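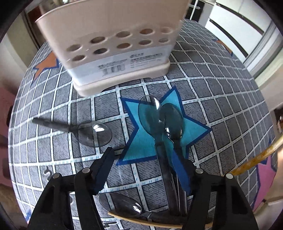
Seed store notebook, Hemdale field station
March 2020

The forage oat lot received from Bellov was opened for the first germination test of the season. The lot consists of 80 bags, and samples were drawn with the long trier from the top, middle and bottom of the bags chosen under the station sampling plan. The portions were combined and reduced with the divider until a working sample remained. For moving seed from the divider pan to the counting board, clear plastic spoons such as these are acceptable, provided that a separate spoon is kept for each lot. The metal scoop is to be used for bulk seed only.

Purity was examined before the germination test was set. The sample contained a small amount of chaff and broken hulls, and a few seeds of wild mustard. These were placed in a labeled envelope and filed with the lot card. Colleagues are reminded that the envelope must carry the lot number as well as the crop name. Two envelopes from last season carry the crop name alone and cannot now be matched to anything.

A total of 1000 seeds was counted out for weight, and the result was entered on the card. The same seed was not used for germination. Fresh seed was taken from the pure portion and placed on rolled paper towels, with the rolls standing upright in the covered bins on the lower shelf. Prechilling was applied to half of the rolls, as Bellov states that the lot was harvested late and some dormancy may remain. The other half went directly into the cabinet.

The sorghum lot from Fothergill, card 281, remains on hold. The paperwork gives one treatment and the bag tags give another, and the seed will not be tested or released until the supplier has confirmed in writing which is correct. It is stored on the separate pallet by the east wall. Gloves are required for handling it in either case.

Cabinet check: the upper shelf of the Grenance cabinet again read warmer than the lower shelf. The difference was 2 degrees in the morning and had narrowed by the afternoon reading. No rolls are to be placed on the upper shelf until the fan has been looked at. The door seal was wiped down and appears sound.

Outstanding items:
Order paper towels, heavy weight. The last carton tore when damp.
Return the borrowed divider pan to the grain laboratory.
Enter purity figures in the lot register.
First count on the oats that were not prechilled is due on day five. The prechilled rolls are to be moved to the cabinet at the end of the cold period and dated on the outside of the bin.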